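How I Record Folding Demos for a Two-Arm Robot (Shorts Edition)

4 min read 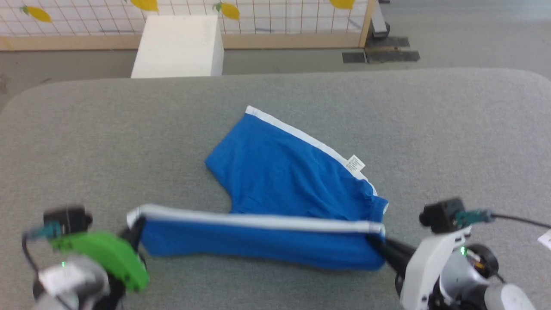
Both grippers on the folded band of the blue boxers, one at each end.

I've been collecting folding demos since September, and people keep asking me how I set up a session, so I'm finally writing it down. This is for anyone who already has two arms they can drive by hand and wants examples a model can learn something from. My first batch was 63 episodes and I threw out almost all of it, so please learn from my pain!

Step 1: Pick one garment and stay with it

Start with something that has an obvious edge. Boxer shorts with a white waistband on blue fabric are great for this (you can find the waistband in the wrist views even when everything is bunched up). I tried a black T-shirt first and couldn't tell front from back in my own recordings.

Lay the garment on a padded surface if you have one. A little give under the fabric lets the fingers press down and get under a layer. On a bare desk I kept scraping.

Step 2: Write down where the fold ends

Before you record anything, decide what "done" looks like and put it in one sentence. Mine is: waistband folded over, sides lined up, both grippers open and clear of the cloth. Yanling Liao, who drives the arms on the days I'm labeling, had been stopping while still holding the fabric. I'd been letting go. We had 33 episodes before we noticed, and the policy trained on them would just sit there pinching the shorts forever.

Step 3: Mess up the start

Turn the garment a bit every time. Diagonal, upside down, one leg tucked under, whatever. I do 3 neat starts at the beginning of a session to warm up my hands and then no two alike after that.

Step 4: Grab, pull taut, then move

Pinch a corner with the left gripper, find the other end with the right, and pull sideways until the band goes straight. Pause for a beat. Then lift and lay it over. If you rush the pull you get a saggy middle, and the model will happily copy your saggy middle. Small wrinkles are fine, I leave them alone.

Keep an eye on your wrist camera cables while you do this. I check that each one has enough slack to follow the full twist of the wrist before I hit record.

Step 5: Keep the fumbles, sort the failures

If you miss a grab and recover, keep it! Those are some of my favorite episodes. If you drop the whole thing and have to reach in with your own hand, stop the recording and tag it as failed. I use two folders, "good" and "failed," and a text file for notes like "slow on the right side."

Step 6: Watch a few back before you quit

Pick some at random and play them at double speed from all the cameras. Look for a blurry lens, a view that froze, or arms that start in a different pose than usual. I do this before I power down, so if something's off I can redo it with the same setup.

Towels are up next for me, and I'll post my start positions once I've settled on them.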